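4. Leveling the table

The Gelier folding table leaves our workshop with the four feet screwed fully in. Please do the leveling after the table stands in its final place, and again if you move it to another room.

You need: the 3 mm hex key from the small bag, a spirit level, a dry cloth.

4.1 Open the legs until both Veteck latches click. Pull each leg lightly by hand - it must not fold back.

4.2 Put the spirit level along the long side. Turn the foot on the lower end to the left until the bubble is in the middle.

4.3 Do the same along the short side, then check the long side one more time. Usually it has changed a little.

4.4 Press on every corner with a flat hand. If a corner goes down, turn out the foot under it by half a turn and press again.

CAUTION: Do not turn out a foot more than 28 mm. After this length the thread holds badly and the leg can drop.

4.5 Tighten the lock nut on every foot with your fingers, then 2 short turns with the hex key. Do not use an electric screwdriver. 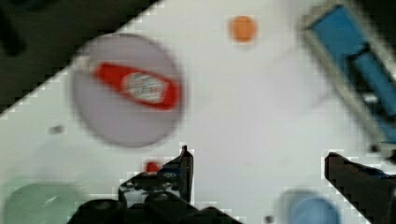 Fig. 3. White tabletop in use, with plate, bottle and small ball.

4.6 Wait one day before you put heavy things on the table. The total load must stay under 52 kg, spread over the whole top.

Note: On carpet the feet sink in the first weeks. Repeat steps 4.2 to 4.5 after one month.

Note: The Besson felt pads are sold separately. If you use them, glue them on before leveling - they change the height.

If the table still rocks, write to Arnel Sebastian at the Drondthorpe service desk and tell which corner is moving and what floor you have.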